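### 3.2 The sorting table

We had a soft spot for loose hardware from the start, and it came to make up a good part of our 238 sorting sessions. Bolts and washers are things nearly everyone has tipped out of a jar at some point, and people seem to have their own quiet ideas about how they ought to be laid out again. Some stand the bolts up first – a habit Holovko noticed early on – and others begin with whatever lies flat.
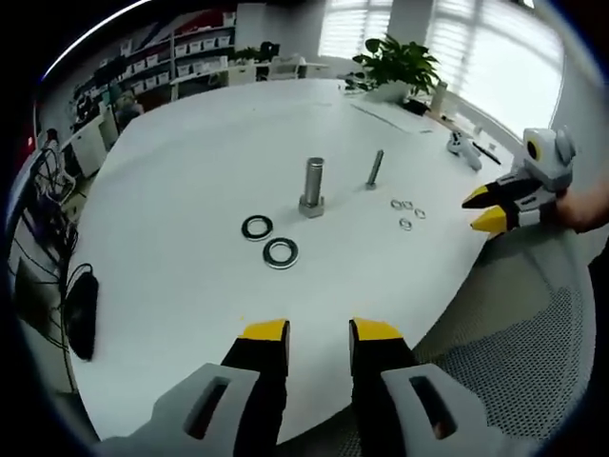
*Figure 4. Bolts standing upright on the white table, with two large flat washers and a cluster of four small rings lying beside them.*

Each session was given 20 minutes, though we were never strict about it, and people who were enjoying themselves were welcome to carry on a little longer. We asked only that the finished layout make sense to the person who had made it. Bosman then wrote down the groupings in that person's own words, so "the little ones" stayed "the little ones" in our notes, even where a catalog would have offered something more exact.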